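Personalised Mugs and Printed Gifts: Frequently Asked Questions

Ronell accepts orders for printed mugs, coasters and tea towels through its website and at the Hunt Street counter. The answers on this page apply to both.

What is the smallest order I may place?
A single mug may be ordered. Trade prices apply from 13 mugs of the same design.

In what form should I supply my artwork?
Please send a PNG or PDF file at 300 dots per inch. Smaller files will be accepted, but we shall ask you to confirm in writing that you are content with the result before printing begins.

My saved design appears blank. What should I do?
Saved designs are kept for 11 weeks. After that period the link still opens but the artwork is removed. If your design is more recent, sign in again and select Restore. Should it remain blank, quote form 3555 when you write to us.

Are the mugs safe in the dishwasher?
The Prilano range may be washed on the top rack. The Dreltow range has a metallic rim and must be washed by hand. It must not be placed in a microwave oven.

Will a Prilano mug fit beneath my coffee machine?
The standard mug is 95 mm tall. Please measure the space under the spout with the drip tray in place. A shorter espresso cup can be ordered in the same colours.

May I alter an order once it has been paid for?
Changes to wording are accepted until noon on the working day after payment. The colour of the mug cannot be changed once the order has been passed to the print room.

Can I return a personalised item?
Personalised goods cannot be returned unless they are faulty or differ from the approved proof. Please keep the packaging until your claim has been settled.

When is the counter open?
The counter is open on weekdays from 9 a.m. to 4.30 p.m. and closes at noon on Friday.

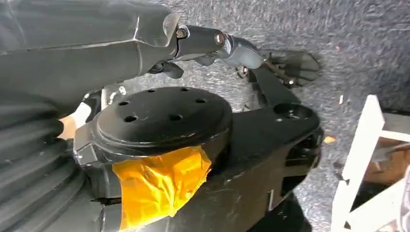
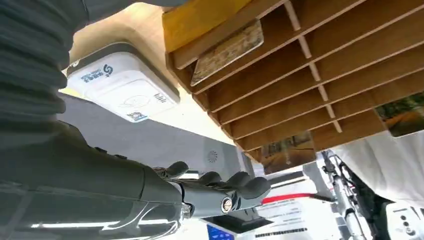 Comments on this page

Cyrill Tanner: Could you add a line on left-handed mugs? I ordered one with the picture on the wrong side for me, and the proof did not show where the handle would be.

Reply from Ronell: Please select "Handle left" before uploading your artwork. The proof will be amended to show the handle.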